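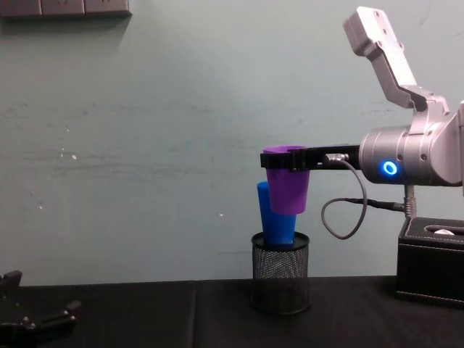
Nandari Boards > Home & Desk > Small Spaces
Topic: cups on the pen holder, yes or no?

mudroom_moth
OK so I need opinions and I know this place has them. My work table is also my snack table is also the place where my kid does crafts, and there is never anywhere to set a cup. A while ago I started putting my blue one on top of the black mesh pen holder and now that's just where it lives. It leans a little. The purple one goes wherever I can find room, or in the blue one, or on top of the blue one if I'm feeling brave.

My sister says this is unhinged and I should buy a shelf. I say the pen holder is the shelf! It's the right height, I can reach it without looking, and the cup stays off the table where the glue is.

So is anybody else doing this, and do you have a better trick that doesn't involve drilling into the wall? I rent.

tinlid46
I did this for years with a mesh holder from the dollar store. Works great until you need a pen. Then you pick up the cup, look for a place to put it, and there isn't one, so you hold it in your teeth.

mudroom_moth
My pens are in a jar on the windowsill now, so the holder is only a stand. I realize how that sounds.

parsnip_dept
Hard no from me. Those holders weigh nothing. Put a full cup up there and you've got all the weight at the top and a bump from an elbow sends it over. I lost a keyboard that way, a good one. If you want a riser get something wide and flat with some heft to it. A brick would be better, and I'm serious, I wrapped one in an old dish towel and it's been on my desk since college.

And a cup that leans is a cup that's telling you something.

mudroom_moth
It's always empty when it's up there! I should have said that in the first post. I drink at the kitchen counter like a civilized person. The cups on the table are for beads and paint water and whatever else. The paint water stays down low.

parsnip_dept
OK, empty is different. I take back half of it. Still think the lean is a problem. Most of those plastic cups narrow toward the bottom, so you've got a small foot on a ring of wire, and the second one on top makes it worse.

ladle_and_co
Chiming in as someone who has way too many plastic cups (we had 17 at one point, I counted when we moved). Nest them. If they taper they'll sit inside each other and then you only have to find a place for one. My kids' Ugwu set sticks together like crazy, though, so if yours do the same put a scrap of paper towel between them. Twisting works better than pulling when they get stuck. Warm water on the outside one if twisting doesn't do it.

tinlid46
Paper towel is smart. Stealing that.

quietgravel
Am I the only one who wants to know about the table? Mine has a light top too and I keep going back and forth on whether to cover the whole thing or only the part where I work. Right now it's half and half and the edge of the mat drives me up the wall, it wrinkles every time I lean on it. 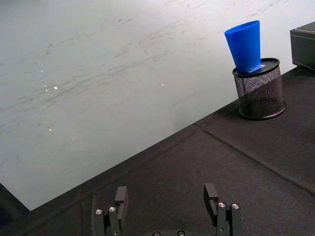

Sokmont, January

Hello from a drafty back room, and hi quietgravel, I'm on your side of the half-and-half question. Dark mat, nearly white top, blue cup up on the mesh holder, and the holder on the mat side right near where the two meet. I put mine there on purpose after reading this thread. A mesh holder slides around on a slick tabletop if you so much as breathe on it, and on fabric it stays where you left it. Try it, moth, before you go buying anything.

As for wrinkles, I've quit fighting them. Mine gets soft ones and there's a line running across it that looks like a seam or a crease depending on who you ask in my house. I've ironed it on low with a damp cloth over the top. Helped for a day or two. What does help is keeping something with a flat bottom near the edge so it can't creep.

The gray streaks on the light part I have no answer for. They run on the diagonal and they show most when the lamp is on. I've tried dish soap, and then a bottle of Skarkuron that my neighbor swore by, and my arm got tired before the table changed its mind. Open to suggestions.
- hemlockpantry

quietgravel
Oh good, a fellow sufferer. Is the streaking in the surface or on it? Mine was on it, it turned out to be years of furniture spray. Rubbing alcohol on a soft rag, a small patch first, somewhere you don't look. If the rag comes up gray, keep going. If it comes up clean then that's just the pattern and you can retire.

hemlockpantry
Tried a patch by the back corner. Rag came up a little gray but I'm not convinced that wasn't the rag. Will report back when I have a clean rag.

parsnip_dept
Do NOT put alcohol on it if you don't know what the finish is. I clouded a tabletop that way. Water and a drop of soap, dry it right away, live with the rest. It's a table.

quietgravel
That's why I said small patch.

parsnip_dept
And I'm saying smaller.

ladle_and_co
You two should get a room with a table in it.

Back to cups for a second: if the dark mat is anything like ours it grabs every bit of lint and thread in the house. Packing tape wrapped around your hand, sticky side out. Faster than the roller, and we have 4 rollers, all of them empty.

mudroom_moth
Moved the holder onto the mat this afternoon and hemlock is right, it doesn't skate anymore. The cup still leans but it leans in one place. I haven't told my sister.

I also tried nesting, and the purple one goes in fine but then I can't see the blue one, and my kid's beads are sorted by cup color, so that lasted until dinner. Back to one up and one wherever.

tinlid46
What height is the holder? I might look for one. I saw a mesh set of three at the flea market, no idea if they're any good.

mudroom_moth
Haven't measured it. Shorter than my coffee mug plus my other coffee mug. If you get the set, check that the bottom ring sits flat before you pay, I've had a wobbly one before and folded cardboard under it only gets you so far.

parsnip_dept
Brick. I'm leaving it there.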